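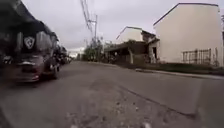

**Varnoler Tenants' Association — Repairs and Heating Group**

October 9, 2022

We talked this month with a member who has worked on boilers in and near Rerkinlow for 15 years, most of that time for a small firm called Tudose. She asked us to leave her name out. We met in her kitchen and talked for most of an afternoon, mainly about what tenants should do before the heat comes on.

Her first answer was short. "Bleed the radiators," she said. "Do it while they're cold. If the top stays cool and the bottom gets hot in November, you've got air in there, and by then everybody is calling at once."

She keeps a radiator key on the same ring as her house keys and says any hardware store has them. You open the valve a quarter turn, hold a rag under it, and close it when water comes out steady. After that, look at the pressure gauge on the boiler. If it has dropped, the system needs topping up, and in our buildings that is the landlord's job.

We asked why so many calls come in during the first cold week.

"The system sat all summer. Pumps seize. A valve that was fine in June won't move in October. I had one building with 55 apartments and no heat on the third floor, and it was one stuck valve behind a closet wall. Took me eight minutes to fix and most of a day to find."

She would like every building to do a test run while it is still warm out. Tudose used to offer this to landlords at a flat rate, but few of them took it.
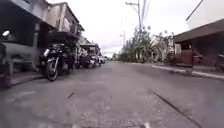
On the subject of cost, she was careful. A new circulation pump for a mid-sized building ran to 600 dollars on her last job, with labor on top, and she thinks tenants should know that figure when they are told a repair is too expensive to do before winter. "Ask for the quote in writing. A real quote lists the part."

She doesn't think much of the Datari thermostats that went into several buildings last year. They work, she said, but they were set up with a night schedule that most people never saw. "They call me and say the heat cuts out at ten. It's doing what it was told." The schedule can be changed by holding down the two lower buttons until the clock blinks.

We also asked about space heaters. She owns one and uses it in her bathroom. Her rule is to plug it straight into the wall, never into a power strip, and to keep it away from curtains and bedding. She has seen melted strips in more than one apartment.

Before we left she came back to record keeping, which she thinks matters more than anything to do with tools. Write down the room temperature morning and night, with the date, and keep the notebook by the door. "A landlord can argue with 'it was freezing.' It's harder to argue with two weeks of numbers."

The group has radiator keys to lend and blank temperature sheets. Ask at the next meeting.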